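Groller project, two-arm handling group
Minutes of the monthly meeting, February
Place: small meeting room, Plindon building
Start 10:05

Present: Heiðrún Kirkegaard (chair), Ingeborg Bühler (minutes), the two students from the learning side, one guest from Tarawneh by phone
Excused: the Fudton contact

1. Minutes of the last meeting
Accepted with one correction. Under item 4 it should read "wrist cable", not "waist cable". The old version is to be removed from the shared folder.

2. Data set, present state
Ingeborg reported that 162 demonstrations of the lift-and-turn task are now recorded. Eight of them were taken out after checking, because the time stamps of the head camera and of the joint readings did not agree. This leaves 154 for training. The limit for the disagreement was set at the last meeting and was not changed during the checking.

The guest asked if the eight could be repaired by shifting one signal. Ingeborg answered that in five of them the shift is constant and this would be possible, but in the other three it grows during the recording. Heiðrún prefers to leave all eight out for the first report, so that the method section stays simple. Agreed.

3. Result of the comparison
The question was whether the policy becomes better when it gets the head view only, or the head view together with the joint angles of both arms. Both versions were trained on the same 154 demonstrations and with the same number of steps. Each was then tested in 18 trials. A trial counts as a success when the object is lifted, turned to stand on its edge and held until the end signal.

Head view only: 9 successes of 18.
Head view with joint angles: 14 successes of 18.

Heiðrún reminded the group that 18 trials is a small number and that the difference must be written with care. The text may say that the second version did better in our test. It may not say that joint angles are generally needed. One student found this too careful, but it stays so.

There was a longer discussion about the failures of the first version. In six of the nine failures the right gripper closed too early and pushed the object away. The students believe that the policy judges the distance badly when the round object is seen nearly from the side and shows only little surface to the camera. Ingeborg thinks the reflections of the ceiling lights on the floor tiles may also play a role. Both explanations are possible with the data we have, and the meeting did not decide between them.
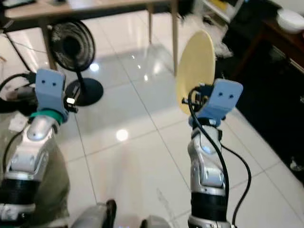
Heiðrún proposed a short extra test to separate the two. The same start positions are used, once with the ceiling lights on and once with the lights off and a soft lamp from the side. If the early closing stays the same, the reflections can be left out of the discussion. The students estimate one working day. Agreed, with the condition that the start positions are marked on the floor with tape first — last time they were placed by eye and could not be repeated.

4. Background objects
The guest from Tarawneh asked why the room is not cleared before recording. Heiðrún explained that furniture and household things stay in view on purpose. The policy should work in a normal room, and earlier models trained against a plain wall became unsure as soon as a chair was moved. The guest accepted this but would like to see a list of what was moved between the recording sessions. No such list exists for the first sessions. From now on the operator writes one line in the log each time.

5. Cables
The cable of the right gripper came into the camera view in several recordings and in two cases it touched the object. Clips along the arm were tried, but they limit the turning of the wrist. The Fudton contact has offered a shorter cable and the delivery is not confirmed. Until then the operator stops the recording when the cable touches the object, and the demonstration is not counted. It was asked if the two cases are among the eight removed ones. They are not. Ingeborg will look at them again and report whether they should stay in the set.

6. Report
The first draft is written by the students, the method section by Ingeborg. The table of results shows the failures by type and not only the total. Heiðrún reads everything before it goes to Tarawneh.

Actions
Lighting test with marked start positions: students
Check of the two cable recordings: Ingeborg
Question to Fudton about the delivery: Heiðrún
New line for moved objects in the log form: Ingeborg

7. Other matters
The booking of the room overlaps with another group on Monday morning. Heiðrún will ask if they can start after lunch.

End 11:20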